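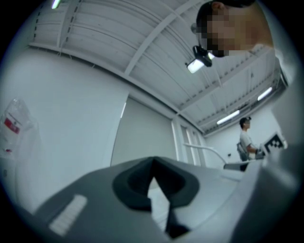
Spent most of the day at the Sondarwood hall looking at bathroom displays, and I'm posting my notes while I still remember them. Short version: we need a new vanity, the old one is swollen along the bottom, and I wanted to stand at a few before paying for one. It's a big plain hall with a corrugated metal ceiling and long fluorescent lights, so don't judge any white by how it looks in there. Bring a piece of your own tile and take it to a window.

2/ The measurement I care about is the height. I'm tall and my wife is not. At home we have an old low one and I've been bending over it for 10 years. Stand at the sink, put your hands in the bowl, and stay there for a full minute. You'll know by the end of the minute.

3/ Second thing is counter space. Most of the sinks I liked in the catalog take up nearly the whole top. Looks great on the page. Then you have to find a spot for the soap, the toothbrush cup, the contact lens stuff and whatever my daughter leaves out.

4/ I had 4 on my list going in:
- Wosine, the wide one
- Wosine, the narrow one
- Plaka
- D'Amico, which I knew I couldn't afford

5/ The D'Amico is out. Nice drawers, but it's well over my limit, and my limit is around $3000 with the plumber included. The Plaka is out too. The drawer hits the trap if your drain comes through the wall where ours does. Measure from the floor to the center of your drain pipe before you go anywhere. I forgot and had to call home.

6/ This next one is the layout I keep coming back to. Rectangular basin, single lever, some room left at the back corner for a pump bottle.

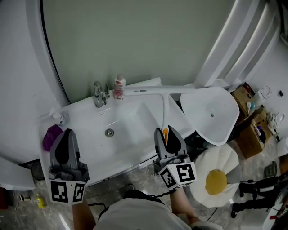 White vanity, chrome faucet at the back edge. The purple cloth is on the left end of the counter.

7/ I like a rectangular basin for washing things by hand. Socks, a shirt collar, paintbrushes. A round bowl is fine for faces but you can't lay anything flat in it.

8/ There's an angular vessel sink at the right end in that photo too. I've cleaned behind a vessel sink at my brother's place and I'm not doing it every week at mine. You need a small brush and some patience to get around the base. If you have one and love it, fine.

9/ Faucet: single lever, no question. You can work it with your wrist when your hands are soapy. Check that the spout reaches well into the bowl. The one at home is so short that you wash your knuckles against the porcelain.

10/ Wall color. We were set on plain white. Now I want a gray-green like the wall behind that counter. My wife says it will look like a dentist's office. We're going to paint a board and lean it in the bathroom for a week.

11/ Somebody asked about the width. Our gap is 27 inches between the door trim and the tub, so the wide Wosine was never going to fit and I don't know why I had it on the list. The narrow one goes in with a little to spare on each side.

12/ Plan for now: order the narrow Wosine, keep our mirror, get the plumber in to move the shutoff valves before it's delivered. If he can't come until October we'll live with the swollen one a while longer.

13/ If you've had a Wosine for more than a couple of years, tell me how the drawer bottoms held up. That's the part that went on our last one. Replies are open.

Kumaresan Kaimal
09/06/2026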